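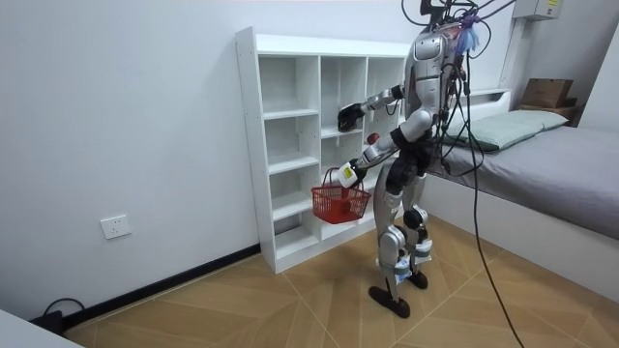

White cubby shelf and red basket in the small room at Lullinley.

PRESS RELEASE - for immediate use

Soketti opens small-room storage display at Lullinley

Soketti, the storage and household firm, opens its small-room display at Lullinley this July. One open shelf, one basket, plain white walls. Doors from 10am, free entry, no booking.

The idea is simple enough. Most people renting a single room have one wall to spare and nowhere to put the shopping. So: a tall unit with open cubbies, shallow enough to stand beside a bed, and a basket with a handle that goes to the shop and comes back again. Fruit in one cubby, post in another, socks lower down if you like.

The display follows a survey of 862 tenants carried out for Soketti by Tralesus in the spring. Of those, 126 said they kept food on the floor or on a windowsill for want of a shelf. "That was the number that got us going," said Didier Fleury, who runs the rooms programme at Soketti. "People had cupboards. Deep ones, full of things they'd forgotten. What they wanted was somewhere to put a few apples and see them."

The shelf in the room is white throughout, with small holes down the side panel. Visitors can try loading and clearing it themselves, baskets at the door.
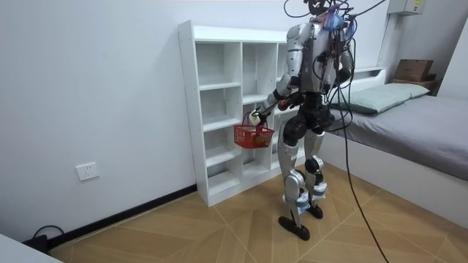
What's in the programme

Drop-in sessions on unpacking a weekly shop, mornings only. A talk on damp and storage in older rentals, 2pm, given by Lesia Palamarchuk. A swap table for unwanted baskets, tubs and jars (clean please, no lids without jars). Furniture firm Lazăr is lending chairs for the talk, 13 seats so come early.

Under-12s welcome with an adult. Tea and coffee at cost. The room is small and can get busy round lunchtime, prams can be left in the hall.
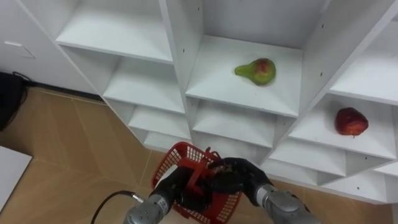 Palamarchuk's talk will also cover fruit, a subject she has strong views on. "Don't pile it," she said. "Bowls look lovely and the bottom one bruises and then you've lost the lot." She prefers a cubby each where there's room, the way the pear and the red apple sit in seperate compartments of the Lullinley unit, with air round them and nothing on top. Onions and potatoes go lower down, well apart. Bread she will argue about with anyone.

A printed sheet of room layouts will be availble on the day, and there are 13 different ones in the set. Large print copies on request.

Press visits by arrangement, mornings best. Interviews with Didier Fleury and Lesia Palamarchuk can be set up through the Soketti press desk. Please say in advance if you are bringing lights.

ENDS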